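The robot that asks itself what happens next

By mid-morning on a Sunday in July I had drunk two coffees from the machine at Flestora and learned a new word, which was "precondition". Malou Toft uses it the way the rest of us use "um". She writes the planning software here in Nedby, and planning, she told me, is the part visitors never want to hear about. They want to look at the arms!

So did I, to be fair. But I'd come to write about Pralel, the planner her team has been building for taking old office computers to bits and putting them back together, and a planner is mostly text on a screen. You give it a goal (drive out, memory in, whatever you like) and it works backwards through everything that has to be true first. Is the case open? Is there somewhere to put the part down? Is the other arm in the way? Each of those is a little yes-or-no, and the current job file has 1148 of them.
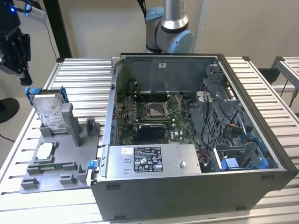

The tower on its side at Flestora, with a hard drive parked in the tray beside it.

The tray matters more than I'd have guessed. Every part has one proper place in it, so when the software believes the drive is in its slot, it also knows which way up it is and where the tabs are. Malou calls this cheating and is very cheerful about it. Her first version let the arms set things down wherever there was room, and the planner spent almost 30 seconds thinking before each move, like my dad with a restaurant menu.

The current one looks a few moves ahead, picks something decent and gets on with it. If the cameras disagree with what it expected, it throws away the rest of the plan and starts again from what it can see. I asked whether that wasn't a bit wasteful. "Plans are cheap," she said. "Bent pins are dear."

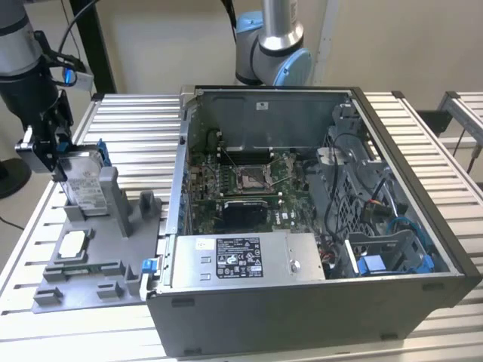
A gripper holds the hard drive over the tray, next to the open case.

What surprised me is how little of the code is about moving. The arms come with perfectly good motion software, and Malou leaves it alone where she can. Her headache is perception — deciding when the cameras are sure enough to say yes. Set the bar too high and the robot dithers. Set it too low and it merrily reports a part as seated when it's sitting a hair proud of its slot. 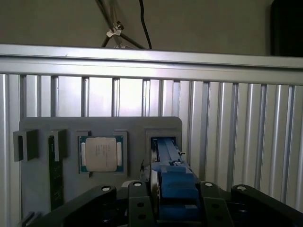

Her answer was to let Pralel say "don't know". It sounds like nothing, but the old tool, Portela, only had yes and no, and adding a third option meant rewriting most of the rules over one miserable winter. Now a "don't know" sends the arm off for another look from a different angle, up to 300 milliseconds of staring, and then the question gets asked again. If it's still unsure, it stops and pings a person.

That person is usually Malou, whose phone went while we were at lunch. She read the message, pulled a face and showed me: one line, a rule number and a question mark. She finished her sandwich first.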